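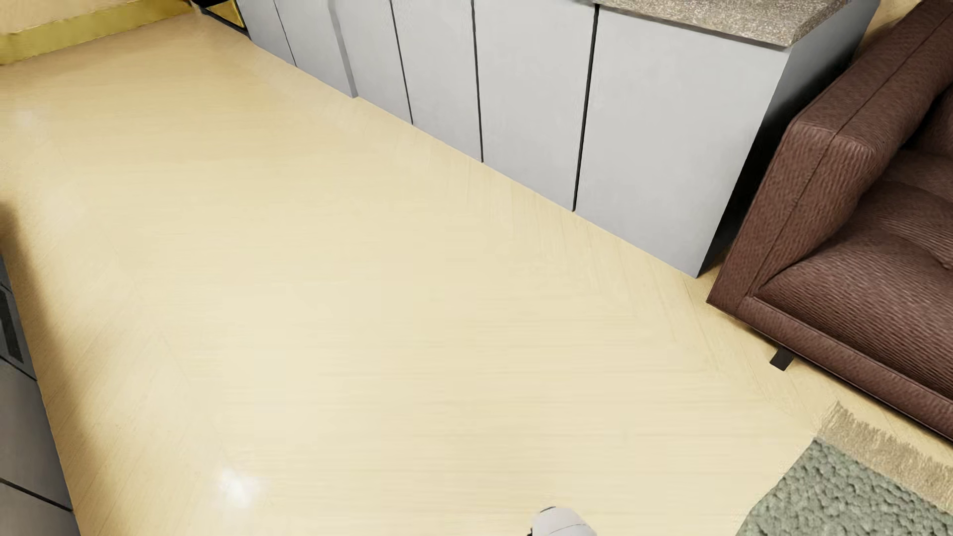

Kitchen scene for the September challenge: where are you starting your robot?

plurk_araba
Hi all, Araba Atinga here, team Plurkeck. We finally got the kitchen scene to load in the simulator on the club laptop (Worku 7 hates it, Worku 5 is fine, go figure). My question is where people are spawning the humanoid. We had ours over on the rug side and the very first thing it does is drag a foot through the fringe. Is anybody starting behind the island instead?

kindiline_dad
Behind the island is asking for trouble. Our kids tried it and the planner kept picking the gap between the end of the cabinets and the sofa arm, which is dark as anything in the head view. They lost 355 points in one practice run. Start on bare floor and go the long way.

sabina_m
Gonna disagree! I coach the Isomico bunch and we like behind the island just fine. You're already on the kitchen side, the ovens and the cooktop are right at your back, and there's no rug to deal with until the delivery part. 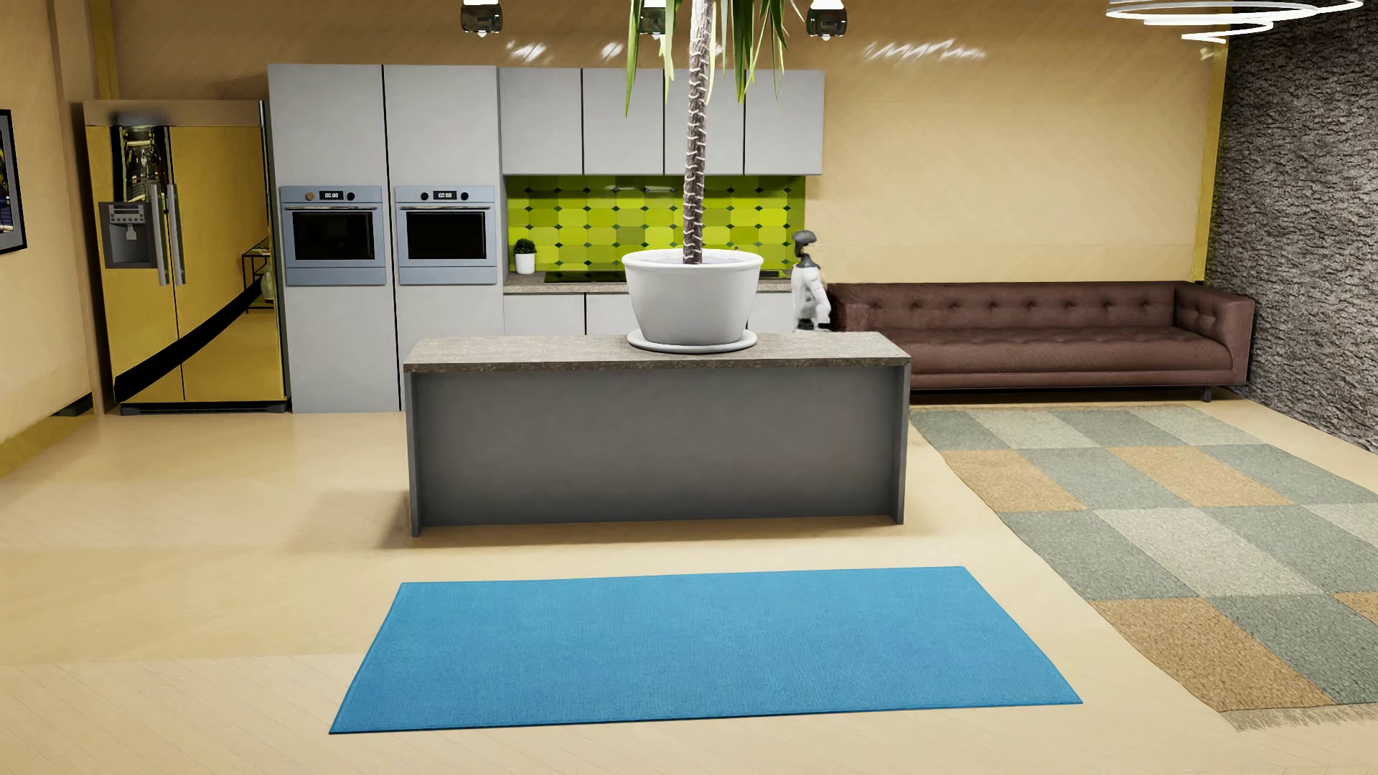
The one thing I'd watch is the arm swing, so we made my students shrink the wave gesture to practically nothing before they were allowed to run anything else. Took them one evening and a lot of grumbling. After that our best score was 900, and I'm still bragging about it.

kindiline_dad
900 with or without the delivery? Big difference.

sabina_m
Without, ok, you got me. We're still working on delivery.

toastbot
Can I ask a dumb one. Does the blue mat count as an obstacle or as floor? Ours treats it like a wall and walks all the way around it.

plurk_araba
Not dumb, we had the same thing! It's in the labels file. Somebody on my team changed mat to floor and it walked straight over. Is that allowed though? I read the rules twice and I still can't tell.

sabina_m
I'd say yes, it's your own map. You aren't touching the scene.

kindiline_dad
I'd say no. If you can relabel the mat you can relabel the rug, and then what are we even testing? Let the kids fix the foot height.

toastbot
My kid is 11 and she IS the foot height department, she'd like more time please

plurk_araba
Ha, ours too. I'll email the organizers about the labels and post what they say. Meanwhile we're moving our start point behind the island tonight, sorry kindiline_dad. Sabina, could you share what you changed for the arms? Even just the joint limits would help a ton.

sabina_m
Sure, it's on the other computer, give me till tomorrow.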